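Is the Karnell two-arm sorting kit worth it for a makerspace?

Posted in Robotics & Automation, November 22, 2022

nickel_and_dimmer
Our makerspace has $1,543 left in the equipment fund and a recycling corner that smells like July. I keep going back to the Karnell two-arm kit from Nuder. The sales page says it "tidies mixed household litter out of the box," which could mean the kit is ready when I open it, or that it can only remove litter from a box. I'd mostly use it to teach a weekend class, with some real sorting if it behaves. Does anyone own one? How is it with clear plastic? Is the wrist camera add-on worth the extra money, or is it there to make the cart total look serious?

brownout_ben_day
Never used it but I would just get a second trash can. 24 bucks, no firmware.

torque_of_the_town
I've had the kit since July and I still like it, which is more than I can say for most things that arrived in that many bags of screws. You get two arms, a rail, brackets, control boards and a manual translated by someone who was in a hurry. The trash is on you. I have found this to be the cheapest part of the hobby.
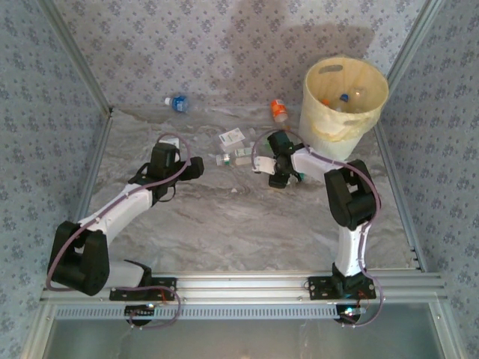

Both arms on the rail, bin over by the right wall, floor still to be cleared.

Going through your points, plus a couple you didn't ask about:

1. Assembly. Mounting the arms to the rail is easy. Cable routing is left to your imagination. Mine go up the arms in purple loops, and I recommend moving each joint by hand through its whole range before you tie anything down.

2. Clear plastic. This is where the sales page goes quiet. A clear cup takes on the color of whatever is behind it, so from the wrist camera you're looking at a few shiny ribs and a lot of background. I would not buy the kit without that camera, though. From the overhead view alone I couldn't tell a bad grasp from a good one until something rolled away.

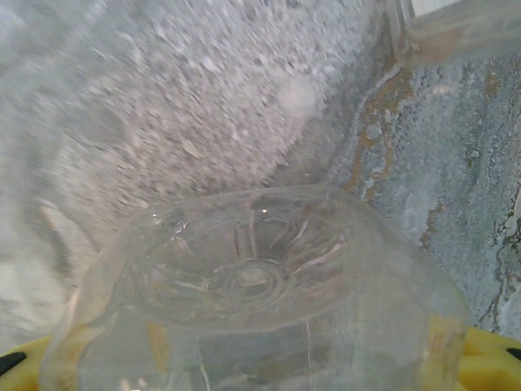 Clear cup between the yellow fingers, base toward the camera.

Plan on recording plenty of your own demonstrations for cups. I did 200 and would do more. Turn the cup over sometimes, too, or you'll have a robot that believes in only one kind of cup.

3. Drink bottles. Much friendlier, especially with something in them. A white cap gives the camera a target, and the bottle shoulder gives the fingers a place to sit. The one below also has a QR code on its cap with a promise of cash red envelopes around the rim, so on paper it offers a better return than the kit does. 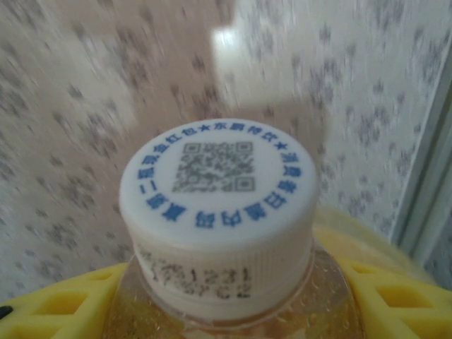 4. Small stuff. Vials and little cardboard boxes are fussy. Slow the approach down and don't let both arms go for the same one. They have no manners.

5. Support. Nuder answered my emails in two days. The Nilsuwan forum answered in an hour and was ruder, but correct.

For a class, yes, get it. For keeping up with a real recycling corner, no. Mine is slower than I am, and I'm not fast.

ohm_sweet_home
Agree with most of the above except the cable advice. Use the Ridirance clips, 69 cents each, and leave slack at the elbow or you will be buying cables too. Also check whether the price you saw includes the power supplies. Mine didn't.

nickel_and_dimmer
Thanks, this helps. It did not include the power supplies. Going back to the cart to stare at it some more.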